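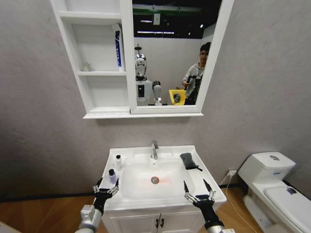
Upstairs bathroom, with the open shelves and the mirror cabinet.

Hi! I'm Kylie Ngata, and I'm looking for someone to run the house at Ocampo for me from November through the end of winter. It's a live-in job, it pays 700 a week before taxes, and your room and utilities come on top of that.

So, Ocampo. It's a guesthouse on the edge of Durnville with a big kitchen, a porch that gets the morning sun, and a long backyard that goes all the way down to the creek. I took it over from Florêncio Serrano, who ran it for ages and still comes by to prune the pear trees (please let him, he's much better at it than I am). Most of our guests are people in town for work at the hospital or the college, plus a few families visiting grandparents. They tend to stay a week or more, so you get to know them, and I love that part.

I'm going to be away most of the winter helping my sister with her new baby, and I need somebody I can trust with the keys, the phone and the sourdough starter.

What you'd be doing: answering booking emails, checking people in, putting out breakfast from 7 to 9 a.m., changing beds, cleaning the rooms and bathrooms between guests, and buying groceries. There's laundry, and I won't lie, there's a lot of it. Jinfeng Wei comes in to help on changeover mornings, so you won't be doing the big turnarounds alone. Afternoons are mostly your own – the phone has to be with you and switched on, but you can be out walking or at the library with it.

Breakfast is simple. Bread, eggs, fruit, oatmeal, good coffee. If you like baking, go wild! If you don't, the bakery on Rokport Street will set aside whatever you need if you call the evening before.

You'd have the back bedroom on the ground floor, with its own door to the yard and a desk by the window. It's quiet back there.

I don't care much about your résumé. It would help if you've worked in a hotel, a café, a camp, a nursing home, anywhere you had to be nice to people before you'd had your own coffee. You do need a driver's license, because the good grocery store is out past the highway, and you need to be okay with stairs and with shoveling the front walk. Some Spanish or Portuguese would be handy but it's fine if you have none. Sorry, no pets, as one of our regulars has bad allergies. No smoking in the house either.

There's a 2,000 bonus if you stay the whole season, paid with your last check, and up to 200 toward your trip here. I'd want you to come 2 weeks before I leave so we can do it all together first. Those weeks are paid at the full rate.

To apply, write me a letter or an email. Tell me who you are, what you like to cook, and about a time a guest or a customer was upset and what you did. A page is plenty. Please add the names of two people I can call. Inês Figueiredo is reading the applications with me, so you may hear from her first.

Couples are welcome to apply together, but it's one wage and the bed is a double – have a good think about that before you write! Questions are fine too. Call the house after 4 p.m. and ask for Kylie.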